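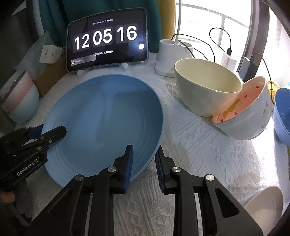
The Vinstead Handling Day is a public open day on robot handling and automation, held each year by Vandura, a workshop in the town of Vinstead. It covers the handling of ordinary household objects, mainly tableware, and is meant for people with no technical background. The best known part of the program is the table demonstration, in which hand-held grippers are used on plates and bowls over a cloth. A large round plate is a usual object for two grippers: one holds the rim from the side while the other comes in from the front with its jaws open, one finger over the inside of the plate and one just outside the rim. The fingers of the front gripper have ridged dark blue pads on their facing inner surfaces. Bowls in several colors, some tilted or lying on their sides, may share the table with the plate.

History

The first open day took place on 6 Dec 2019. It was organized by Kauko Tuominen, who had been giving short tours of the workshop to school groups and wanted a longer event for adults. It had 300 visitors and was held in a single hall. The table demonstration was not part of that first program, which was made up of talks and a tour of the machine shop. Later editions have been held in November.

Nerea Villalobos took over the program after the second edition. She shortened the talks and moved the demonstrations to small rooms, where visitors could stand close to the tables. The largest edition so far drew 1,235 visitors, and entry by timed ticket was introduced the following year.

Program

The day is divided into 13 sessions. Most are given twice, once before lunch and once after. A table session begins with a short talk on how a gripper is opened and closed by hand and how its movements can be recorded for use in training a robot. The demonstrator then works through a set of objects. Flat plates, deep bowls and shallow dishes are treated separately, as each has a different kind of edge to hold. Visitors may ask for a movement to be repeated.

The rest of the program includes a tour of the machine shop and a talk on factory automation in the Cosgrove room, the largest room in the building. Children under 13 must be with an adult in the machine shop.

Access

The workshop is on Hudadbridge Road. Entry is free. Parking is limited, and on the open day the main gate is used by visitors on foot only.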